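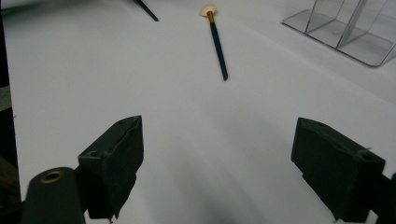 Re: [meltham-hall] Floor, hire rates and the March closure

Going back to the question in the last digest:

> Does anyone know how old the hall floor is? The sander bloke
> wants to know before he quotes. Also, are we still closed for
> all of March or just the back half?

The front section is original, so 1901. The boards behind the stage were replaced after the flood and are a different timber, a bit narrower. He'll see the join when he lifts the mat near the side door. Tell him there are old nails along that wall and he should punch them before he runs the machine over it.

We're closed for all of March. The sanding takes a few days but the coating needs time to harden before the tables go back, and the dance group wants it left longer than that.

Ornumetti quoted $665 to repair the two sash windows on the street side, including new cords. I think that's fair. The other mob never rang back.

Hire stays at $19 an hour for locals until winter. The key deposit goes up by $5. If you have a regular booking you don't need to do anything, the new amount only applies to new keys.

The trestles will be stored in the supper room while the work's on. Please don't stack anything against the urn cupboard, the door opens outwards.

Meltham Hall bookings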